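The Furkel Clip-On Bite Alarm
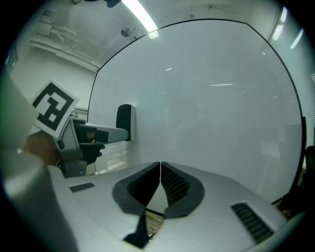
What you're getting

I've been float fishing and ledgering on the canal at Clavosdale since I was a kid, and for most of that time my bite alarm was a little bell on a crocodile clip. Lovely thing, a bell. Also useless in a crosswind, and I once spent a whole evening jumping up for what was really just a gust coming over the lock gates. So when I started stocking electronic alarms in the shop I was fussy about it, and the Furkel is the one I kept for myself.

It clips to the rod just above the reel. You pass the line behind the roller, press the button on the side, and when a fish takes line it beeps and a small red light comes on. It does both, so you can mute it if there are other anglers close by and go by the light alone (please do, your neighbours will thank you!).

How it fishes

I've used mine mostly for bream and tench, with a bit of pike in January when my fingers barely worked. The sensitivity dial has five settings. I leave it on two for still water and drop to one if there's any tow on the canal. Five is a bit mad, if you ask me, it'll go off when a duck thinks about landing. Maybe you fish somewhere flatter than I do.

Drop-back bites are where it beats the bell hands down. A bream will often pick up the bait and swim towards you, the line goes slack, and a bell just sits there. The Furkel gives a different, lower tone for slack line, and after a session or two you stop having to think about which is which.

The clip is rubber lined and I've had no marks on my rods. It's a bit stiff when new. Seema Vashisht, who does Saturdays... well, most days now, on our counter, opens and shuts it a few times before she hands one over, and that seems to loosen it nicely.

Batteries

It takes one small 9-volt, not included, sorry. I got 41 nights out of my last one, with the volume low. Take it out if you're putting the alarm away for the closed season. I forgot once and had to clean the contacts with a bit of vinegar on a cotton bud.

Bits and bobs

Colours: black or dark green
Weight: 24 g without the battery
Light: red, with a night setting that stays on dimly
Rain: fine in a downpour, but don't drop it in
In the packet: alarm, spare roller, instructions
Stock code: 1384

Will it fit my rod?

Nearly always, yes. It's happy on feeder, carp and most pike rods. Very slim float rods are trickier, and for those you'll want the Hamex rubber sleeve, which we sell separately and which just slides on underneath. If you're not sure, send me the make of your rod and I'll try one on if we've got it in.

Postage and returns

We send orders out the next working day. If you don't get on with it, post it back within 24 days with the packet and I'll refund you, even if it's been out on the bank. Just wipe the groundbait off first!

Any questions, ring the shop and ask for me, Nanna Damgaard, or for Ehsan if it's anything to do with pike.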